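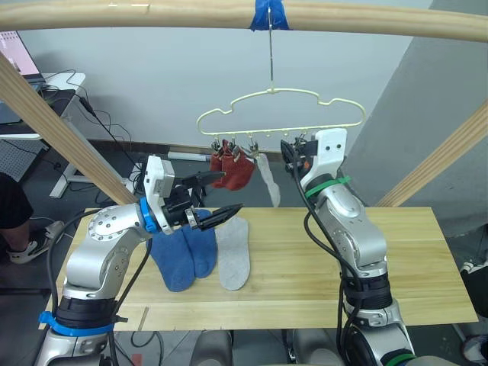

2020-04-08. Meter reading at seven this morning: 1,489 on the water side, five up on last week. The Drenetti dehumidifier has now run twelve nights on its low setting and the back bedroom wall is still reading damp at skirting height. Above the socket it is fine. I had blamed indoor drying, socks in particular, as they give up their water slowly even when clipped singly on a hanger, like the red one and the light grey one. But the wall is no better on days when there is no washing in the house.

Emptied the tank at noon, 820 ml. Logged it. The humidity gauge (Prandard, the small one) disagrees with the unit's own display, so I have moved it to the opposite shelf and will compare again tomorrow evening. 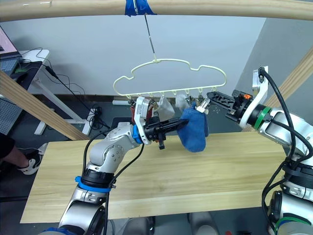
The other candidate is the gutter. The joint above that corner was resealed in September with Cenero compound, and the downpipe bracket below it has come away from the brick. Rain would run down behind the pipe and into the wall at the height where I get the worst readings. Ladder needed. Not today, too windy.

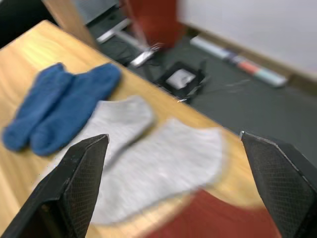 Jouko Kallio wrote back after tea that a gutter fault would show a tapering stain from the top down, and that I should check the outside ground level against the damp course first. Will measure on Friday if dry.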